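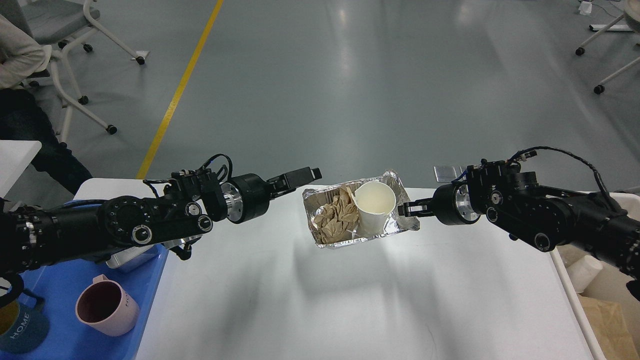
Sorting station, left and right arms, with a foil tray, paper cup and napkin between them.

Tray return automation at the Sernow staff canteen
Progress report to the Backlund fund, April

Reading time: 5 minutes

1. Where we are

The project covers the sorting of returned items at the Sernow canteen: disposables into the waste stream, mugs and tableware back to the dishwashing room. The two-arm station has been moved from the workshop to the area next to the canteen's back corridor and has run there on weekdays through most of the reporting period. Running time is the quiet part of the afternoon, from 2:30 p.m. until the evening shift starts. It does not yet run during lunch.

In this period the station handled 1,940 items. That figure includes items that had to be finished by hand. It does not include the test objects used in the workshop before the move.

The main result is that sorting of paper cups and napkins is good enough to plan a lunch trial. Sorting of foil trays with something left in them is behind schedule. Details are in section 3.

2. Work completed

The table, both arms and their controllers were installed and passed the site safety check on the second visit. The first visit asked for a second stop button within reach of the chair on the operator's side. This was fitted the same week.

Skolter delivered the revised gripper fingers. The earlier set crushed paper cups at the rim, and a crushed cup does not stack. The new fingers are shorter and hold with less force. We have had to replace one pair, which was within the service agreement.

The Bama software update went in with one lost day. Item recognition now treats a mug and a paper cup as separate classes regardless of color or print. Before the update, mugs with lettering on them were sometimes passed over altogether and left for the operator.

Training was held for all canteen staff who rotate through the dish return, day and evening shift. Each person spent two hours at the station. The written instructions were shortened after the first round and now fit on one sheet.

3. Foil trays

Foil trays are the hardest item we handle. People put their cup and napkin into the empty tray and return the lot together, so the station has to keep the tray steady, take out what is inside and then put each piece where it belongs. The foil bends easily. If the grip is too firm the side folds in over the napkin, and if it is too light the tray slides when the other arm pulls.

We planned to have this working without help by now. At present an operator steps in on some of the trays, most often when a napkin has stuck to food at the bottom. We have tried three ways of holding the tray and settled on a light grip on one short side. A non-slip mat was also tested – it helped, but it had to be washed every day and the staff asked us to take it away. We agreed.

A plate with a low raised edge is being made to replace the mat. It can be wiped down with the table. We expect to have it in place by the next report.

4. What has changed for the staff

The fund asked us to report on this separately.

Before the project, two people worked the dish return in the afternoon. Both stood for the whole shift, and sorting was done over open bins at knee height. The work involved a lot of bending, and several people had asked to be moved off it.

With the station running, one of the two places has become an operator's job. The operator brings the returns to the table, watches the sorting, clears problems and empties the bins. Part of this can be done sitting down. The second person now works in the dishwashing room, which was short of help in the afternoons. No hours have been cut, and the agreement with the staff says that none will be during the project.

Signe Nyberg, shift lead at the canteen, collected comments from the team at the Wednesday meeting. The points raised were:

- Less bending is welcome. This was the comment made most often.
- Watching the station for a full afternoon is tiring in a different way, and it is hard to stay alert. Operators now change places after 90 minutes.
- The stop tone was too loud and could be heard in the seating area. It has been turned down.
- Some staff miss working side by side. The operator's place is further from the others than the old sorting bench was.
- Two people said they would prefer not to be operators. They have been left off the rota for it.

One point has not been settled. The operators have taken on tasks that are not in their job description, such as restarting the software and writing up faults. They feel this should show in their pay grade. The canteen management is discussing it with them, and we have given both sides a list of what the job includes. We ask the fund to note that the project budget has no line for wages.

5. Costs

Spending is within the budget for the period. Installation cost slightly less than planned, and the second safety visit used up most of the difference. The Skolter fingers and the Bama license are paid to the end of the project. The new plate will be charged to the materials line.

6. Risks

Lunch volume. At peak the canteen gets about 300 returns in an hour. The station cannot keep up with that and is not meant to. The lunch trial will send only part of the returns to it, and the manual line stays open. If the split causes a queue in the corridor we will stop the trial and look at the layout again.

Floor space. The station and two office chairs take up more room than was drawn in the plan. The yellow line on the floor must stay clear for carts, and chairs have been found over it on several occasions. Staff have been reminded.

Dependence on one person. Signe Nyberg has carried most of the daily contact with the project on top of her normal work. A second contact from the evening shift will be named before the trial.

7. Next period

The lunch trial will run for 20 working days. Before it starts we will fit the new plate, finish training for the two staff members who joined after the last round, and move the operator's place closer to the dishwashing room door if the cables allow it. Comments from the team will be collected halfway through the trial and again at the end, and both sets will be attached to the next report.

We request that the next payment be released as planned. The tray delay does not affect the end date.

Related reports
Sernow tray return: project plan and budget
Sernow tray return: first progress report
Staff agreement on working hours during automation projects
Notes from the safety visits

Contact: Sernow canteen project office | © Sernow | Back to top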